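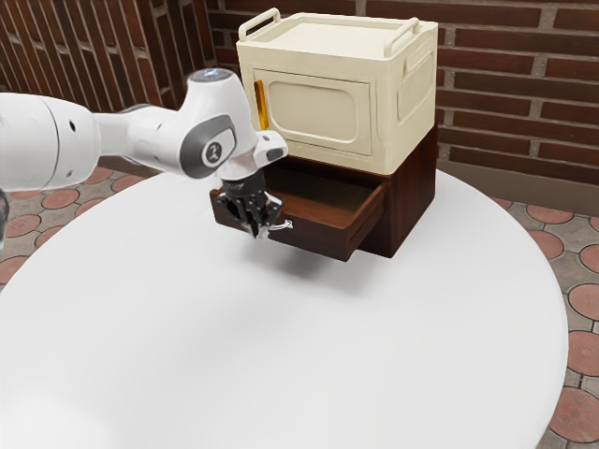 Who does the morning check on the arm now that the drawer work is automated?

Whoever is opening the bench that day does it, and signs for it. It takes a few minutes, it comes before the first job is loaded, and you don't need to be a technician to do it.

Kurkport Repair and Resale, Bench Side
Arm startup and shift checklist, with my comments
Kelly Greenwood, bench lead
Revised Saturday, May 11, 2024

I've typed up my comments under each item so you all can stop trying to read my handwriting on the clipboard copy. The items themselves are the ones Fatos Delić and I walked through after the Toleck arm went in. If I sound bossy in places, it's because I've done the thing I'm warning you about (ask me about the coffee).

BEFORE POWER

[ ] Pendant is on its hook, cable not pinched
OK. The hook got moved closer to the bench and I love it. Please keep it there! We used to hang it by the door and everybody had to walk past the arm to get to it, which was silly.

[ ] Emergency stop pressed and released, both stations
OK. Press it all the way. I know it feels dramatic. Kulap found the one on the parts side sticky in December and we had it swapped, so if it ever feels mushy again, tag out and call Fatos. Don't work it back and forth until it "feels better."

[ ] Tabletop cleared of anything that isn't today's job
Needs work. Tape guns, gloves, somebody's lunch. The table is for the job and nothing else, and I include my own mug in that. When the drawer work was done by hand you could shove your stuff over with an elbow. The arm doesn't know your stuff is there.

[ ] Floor walked, dry, no cords across it
OK. Walk all the way around, please, including the back side by the wall where it's tight.

FINGERS AND WRIST

[ ] Finger screws snug, no wobble
OK. Power off, hand on each finger, gentle wiggle. If you find yourself reaching for a wrench, stop there and write it up. Snugging them is a Fatos job because there's a torque setting, and he's the one with the right driver.

[ ] Fingertips clean
Comment from Châu Phí, which I'm copying in whole: "Furniture polish gets on the tips and then small pulls slip. Wipe with the dry cloth first, then the damp one." She's right, and I've moved the cloths to the top shelf so we quit using paper towels.

[ ] Fingers open and close all the way from the pendant
OK. Do it slow, do it twice, and listen. You'll know the normal sound after a week. I can't describe it any better than that, sorry.

THE DRAWER JOB

This is the part of the bench that changed the most, so it gets the longest comments. The job is drawer open, drawer closed, on whatever comes in, over and over. Margareta Ciobanu did that by hand on this bench for years and her wrists can tell you all about it.

[ ] Unit sits square and doesn't rock
OK most days. A unit that rocks will walk when the arm pulls on it. Felt pads are in the gray tub.

[ ] Pull is tight on the drawer front
Check this by hand before you load the job, every single unit. A loose pull will come off in the fingers, and then the arm stops and sulks until you clear it. Also a loose pull is a repair ticket anyway, so you've just done two jobs at once.

[ ] Drawer is empty
Look with your eyes. Reach in and feel the back corners too. We get pens, batteries, once a set of house keys.

[ ] Anything stacked on top is noted on the ticket
OK, but read the comment. Sometimes we run a drawer with another piece sitting on top, because that's how people use them at home and a weighted drawer behaves differently. Fine by me! Write it down, check that the top piece is shut and steady, and keep any handles up there out of the path of the wrist.

[ ] Full travel open, then pause
Set the pause so a person can get a decent look at the runners.
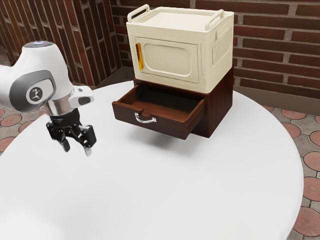

And please do take that look. I went back and forth with Fatos about whether we could skip it, since the arm logs how hard it had to pull, and the log is good. It caught a sticky runner on ticket 459 that I had passed myself. But the log won't tell you that the bottom panel is splitting, or that it smells like somebody kept onions in there. So the arm does the pulling and we do the looking, and that's how I want it to stay.

[ ] Close without a slam
OK after the speed change. If you hear a bang, lower the closing speed one step and put your initials next to it. Don't raise it back up to save time at the end of a shift. I will see it in the log and I will come find you.

[ ] Hands out of the drawer before you hit resume
No comment needed, I hope. Hands out, step back, look, say "running" out loud, resume. Saying it out loud feels goofy when you're alone on the bench. Say it anyway.

PEOPLE

Fatos says this section doesn't belong on an inspection sheet. It's my sheet.

[ ] Someone signed for the arm is on the floor the whole time it's running
OK. Lunch counts. If you go to lunch, the arm goes to lunch, unless another signed person takes it from you face to face. A sticky note is not a handover.

[ ] Whoever's on the arm isn't also on the phones
Needs work. I get it, the arm looks like it's looking after itself and the phone is ringing right there. But we had two stops last month where the person on the bench was halfway through reading somebody a delivery window. I've asked the office to take bench calls until close and they said they'd try it.

[ ] Rotation followed
Mostly. When the arm came in we all figured the hard part of the job would go away, and some of it did. Nobody is icing a wrist at break anymore, and I'm really glad about that. What came in its place is standing and watching, and that wears on you in a different way. Kulap told me she was more tired after a watching day than after a day of sanding, and I believed her, because I'd felt it too. So we switch at the half shift now. If you get swapped late, write it down so I can fix the schedule.

[ ] New person shadowed before solo
OK. Margareta is doing the shadowing, and I couldn't be happier about it. She can hear a bad runner from across the room, and she's teaching people what to listen for while the arm does the moving. She got the pay bump for it as well (I asked for that in writing, and I got it in writing).

END OF SHIFT

[ ] Arm parked, fingers open, power down
OK.

[ ] Drawers closed on every unit left out overnight
Needs work. The evening cleaner has caught a hip on an open one more than once.

[ ] Stops written up, even the dumb ones
Please, especially the dumb ones. You aren't in trouble for a stop. I use form 486 because it has the bigger box for what happened, so ignore the old pad if you find one lying around.

[ ] Log copied to the bench folder
OK. Châu Phí set it up so it's one button now. Thank you!

OPEN ITEMS

Sticky casters on the Panyasiri cart. Fatos has the part on order.

Better light over the back of the table, so we can see into drawers without the flashlight. Asked the Grunetti people for a quote, still waiting.

Second set of fingertips, softer ones, for glass and ceramic knobs. I want to see them on a scrap unit before they go anywhere near a customer's piece.

A stool for the watching spot. Approved! Pick a height and tell me by the end of the week.

Checked and signed, K. Greenwood. Next full review is with Fatos, and anybody who wants to sit in is welcome to.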